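Brikero ケーブル整理セット 使ってみた記録とギャラリー

工房で使っている双腕アームに、Stamumさんのレンタル枠で出ている「Brikero」というケーブル整理用のセットを入れてもらいました。3月から使いはじめて、そろそろ感想をまとめてもよいころかなと思い、ギャラリーのページを一つ作ることにした次第です。前回のネジ仕分けの回を読んでくださった方、お待たせしました(いつもながら前置きが長くてすみません!)。

Brikeroの中身は、グリッパー用の指先パッド、手首につけるカメラの固定具、それから動作を覚えさせるためのソフト一式です。ロボット本体は含まれませんので、すでにアームをお持ちの方向けの商品になります。わが家のような小さな工房でも、取り付けから最初の試し運転まで3時間で済みました。説明書が薄いわりに親切で、そこは大いに気に入っています。

ケーブルという相手は、積み木や箱と違って持つたびに形が変わりますから、見ているだけでもなかなか飽きません。お茶を片手に、作業の様子をのんびりご覧いただければと思います。
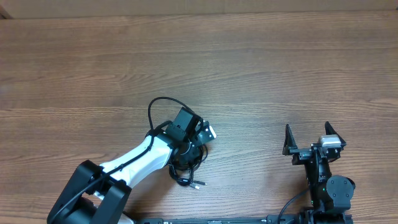 左のアームの真下に黒いケーブルの束。右のアームは指を大きく開いたままです。 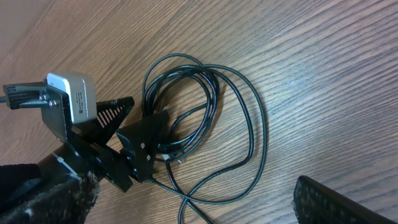 手首のカメラから見た束。輪がいくつも重なって、なかなか手ごわい絡まり方をしています。

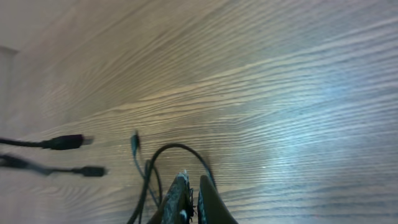
指先のすぐ上に、ケーブルがくるりと輪を描いています。左から伸びる2本は、どちらも端子がこちらの中央を向いています。

さて、肝心の使い心地です。いちばん助かっているのは指先パッドで、細いコードでもあまり滑らず、力の加減も画面のつまみ一つで変えられます。以前使っていたTsegayeのパッドは硬めで、平たいものをつかむには今でもこちらが上だと思うのですが、やわらかい線材となるとBrikeroに軍配を上げたくなります。パッドは消耗品で、8枚入りの替えが付いてきます。うちの使い方だと、しばらく追加で買わずに済みそうです。

少し困ったのは、つやのある黒いケーブルと照明の相性です。窓からの光が強い午後は、どうも認識が迷いがちになるようで、カーテンを引いてから始める習慣がつきました。Stamumの窓口に相談したところ、露出の設定を下げる方法を丁寧に教えてくださって、これがよく効きました。返事も早く、気持ちのよい対応だったことを書き添えておきます。

もう一つ、動作を覚えさせる回数のこと。説明書には最低100回とあって、正直ひるみました。ところが始めてみると編み物に似た楽しさがあり、音楽を流しながら少しずつ進めていくうちに、7日で予定の分が終わってしまいました。急ぐ方は、Braltadardのオプションで学習済みの動作を追加する手もあるそうです。私はまだ試していませんので、良し悪しは申し上げられません。

レンタルは月ごとの契約で、返却のときは指先パッドを外して箱に戻すだけです。購入に切り替える場合は、それまでのレンタル料の一部を差し引いてもらえるとのことで、わが家ではいま真剣に検討しています。

固定具の取り付け寸法についてのお問い合わせを以前からいただいているのですが、アームの機種によって穴の位置が違いますので、まずはお手元の機種名を添えてStamumの窓口へどうぞ。次のギャラリーでは、束ねたケーブルに結束バンドを通す作業に挑戦してみるつもりです。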